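What the Second Hand Costs

When a contract packer starts shopping for a two-armed robot, the quote it gets back is usually for the robot. The hands are a line item further down, the spare hands are further down still, and the table, the cables and the floor space do not appear at all. Harsh Yadav has spent most of the past year reading quotes like that for Nellard, a company that assembles gift boxes and sample kits for food brands. He keeps them in a binder with his own totals written on the front of each one.

"The first number is the one the vendor wants you to remember," Yadav said. "I write down the number I'd have to defend in May, when we do the budget."
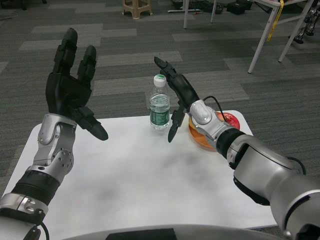
LEDODACH, 25 Jul 2018 — Nellard's shortlist came down to two suppliers, Skatano and Chuang. Both offered a pair of arms on a fixed body with a camera at head height. The differences were in the hands.

Skatano quoted a simple two-jaw gripper as standard and charged extra for a hand with fingers. Chuang included one fingered hand and priced the second as an option. Yadav asked both to quote again with two fingered hands, installed, with a spare for each side. Neither price looked much like the original.

Fingers matter to Nellard because of what goes in its boxes. A sample kit might hold a bottle, a piece of fruit and a plate, and next month it will hold something else. A jaw gripper can be fitted with new pads for each product, but pads have to be designed, ordered and swapped. Nellard changes its kits often enough that the pads would have become a budget of their own.

Fingered hands bring costs too. There are more joints to wear out and more cable to snag, and a thumb that comes down on a hard tabletop may need to go back to the maker. Yadav's advice to other buyers is to ask for the repair turnaround in writing. One supplier told him 19 days. He put a spare hand in the plan that afternoon.

He also asks that test sessions use ordinary things. A bottle of water with a screw cap is a fair start: clear plastic, a slick label, a narrow neck. Stand it close to a plate and the arm has a second object to avoid.

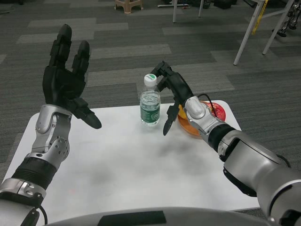

Ledodach, July — The bench plan takes up a single page in Yadav's binder, and he says it is the page he would show a new buyer first. It asks for a plain white table, open floor behind it and room for both arms to reach the middle together.

That last item has a price. Two arms working over one bottle need clearance at the elbows as well as at the fingertips, and Nellard's existing packing stations were too narrow. The company set aside 600 square feet for the first cell, taken from pallet storage, and the lost storage went into the budget as rent.

Training time went in as well. Yadav allowed seven weeks before the cell would be expected to pack anything for a customer, with one operator assigned to it full time. Skatano's sales sheet suggested less. He left his figure alone.

Small purchases were grouped under one heading: cable guides, table covers, fasteners, a second emergency stop, and the bottles and plates used in testing. The total was $3,142, and the finance office sent it back twice asking for detail.

Nellard has not signed with either company. Yadav wants a trial lease with the option to buy, and he wants the lease payments counted toward the purchase — Chuang has agreed to the first part and is still considering the second. Skatano has offered a lower price on the extra hand if the order is placed before the end of the quarter.

Both revised quotes are in the binder, and the supplier meetings resume next month.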